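The Karthorpe Prize

Teemu Lappalainen had written 740 pages about a lighthouse and had never seen one. His rival, Kauko Keskinen, had seen 27 lighthouses and written two pages, both good. In January they shared the Karthorpe Prize, which came to 200 apiece and a dinner.

"I liked the bit with the gull," said Keskinen over the soup.

"There is no gull."

"Then I liked that." 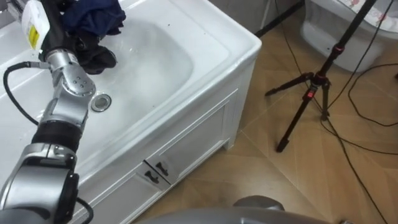

Lappalainen went home and decided to put in a gull. He wrote all night – the gull arrived, had a difficult childhood, and married into the Maluleke family of chapter nine. By morning he was in the bathroom, reading the wedding aloud to the white vanity, where a dark blue cloth hung crumpled over the basin like a critic. He cut the wedding.

He mailed the new chapter to Keskinen, who replied by postcard. The postcard had a lighthouse on it.

"Too much gull," it said. 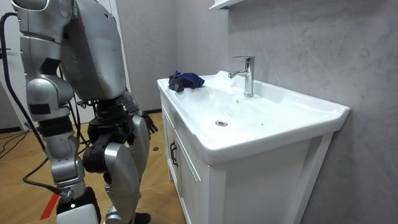
The white vanity.

Lappalainen propped the postcard against the lamp and studied the lighthouse for some time. It was shorter than his. He took out a clean sheet and began lowering the stairs.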